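Hekura teleoperation work, progress to November

We promised Plutitz 2,000 usable demonstrations by the end of this period and have 1,577. The shortfall is mostly mine. I scheduled operators as if wrists were a renewable resource.

The task is still the one in the proposal: the operator drives the arm by remote control inside the gray-walled bin, with the red shape-sorting block and the black bracket as the working objects. Start positions get changed between runs, after we found the first policy had simply memorized ours.

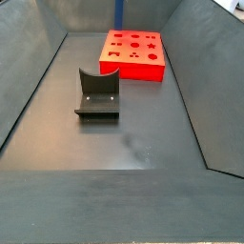 Yolandi Mthembu would like it noted that more demonstrations won't help if half of them are hesitations. She wants slow runs thrown out before training, and she has offered to do the throwing.

I agree with her on principle and dread it on arithmetic. We have reviewed 100 runs so far under her rule. The new controller handles from Clula have less lag, and complaints are down to one operator, me.

Next period: finish the review, reach 2,000 clean runs, and leave the 3,000 target where it is until we know what "clean" costs.

Lesego Gumede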